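Subject: Re: [stores-l] cable drawer, labels, and what we do about returns

Hi all,

Sorry for the slow answer, been on the Ternau move since last week and only read the thread properly this morning. Quoted bits first, then mine.

> On 30/04/2025 the stores desk wrote:
>
> We have 400 patch leads on the books and no way of knowing which ones
> are any good. Returns go back on the shelf the same day. Half the
> faults logged as "switch port" end up being the lead. Can we please
> agree on ONE way of sorting them before the August changeover? Color,
> length, whatever, I don't mind. Also the Jirden labels are peeling
> off again.
>
> Also who has the crimp tool.

OK. Color. I know length sounds more sensible but everybody grabs by color anyway, and length you can see once it's in your hand. When we tried by length at the old building the two middle sizes got mixed inside a week and stayed mixed. So: one open bin per color group, no lids. Lids just end up with stuff on top of them.

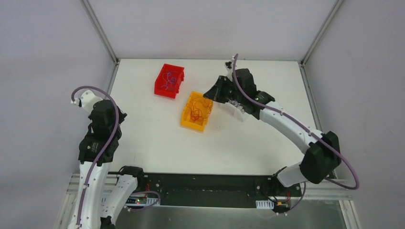 Mabaso desk: fine with color, but please don't let it turn into "purple means tested." We had that for a year and then someone bought more purple. Tested needs its own mark, on the lead, both ends.

Agree with that completely. Color says what kind it is and nothing else. Tested = tag. No tag, treat it as unknown, I don't care how new it looks.

On the tags. The Jirden ones peel because they're going on over dust, and because people wrap them right up against the boot where the lead bends. An inch back from the boot, wipe first, wrap it on itself like a flag. I did a batch that way in the winter and they're all still on. If we're buying again I'd go for the Grullix wraparounds, they cost more but the pen doesn't rub off. There's a roll of 128 in my bottom drawer if anyone wants to try before we order. Take it, just tell me.

Returns. This is the real problem imo, more than the sorting. A lead comes back, it's in a knot, it gets dropped in with the good ones and now the whole lot is a knot. Proposal:

- returns go in their own tray by the door, never straight to the bins
- whoever is on desk untangles and tests at the end of the shift
- pass: new tag, coil it, into its color
- fail: cut one end off right then, and in the scrap box

The cutting matters. A failed lead with both plugs still on WILL be back in service by Friday, I've done it myself. 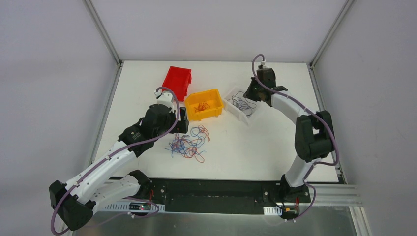
**Field Stores & Cabling, second floor**

Coiling: over-under if you know how, plain loops if you don't, one velcro tie. No zip ties, please. People pull them tight enough to dent the jacket and then need a knife to get them off, and that's how we get nicked leads. No elbow wrapping either, it puts a twist in that never comes out.

Long ones (anything that won't coil to about a dinner plate) hang on the hooks, not in bins. They're what knots everything else up.

Buying: the Ternau quote is for 3000 tags and I think thats way too many, but the price break is there and they don't go off. Not my budget. If we go ahead can we get them in plain white and leave the color out of it, see above re purple.
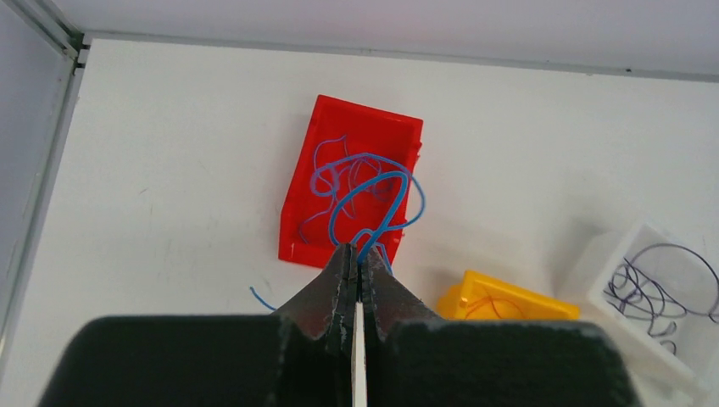

*Taking hold of one strand of a lead.*

Still open, please reply to the list and not just to me:

1. Does the orange stuff stay in with yellow or get its own bin? I'd leave it in, there isn't much of it. But if it gets its own bin we need to decide before the shelf labels are printed.
2. Who owns the tester. At the moment it lives wherever it was last used, and last month it was in a van.
3. Do we count stock again before August or just start from what passes? I vote start from what passes. The 400 figure is old and was never right.
4. Spare couplers, I keep finding them loose in with the leads. Small jar on the shelf?

Crimp tool: it's on 2, in the cupboard with the paper towels. Dies are in the lid. Please put teh dies back in the lid.

I'm at Ternau until Thursday, on email but slow. If there are no objections by then I'll print the shelf labels and put the returns tray out.

thanks

--
stores-l mailing list
To leave the list, send a blank message with "unsubscribe" in the subject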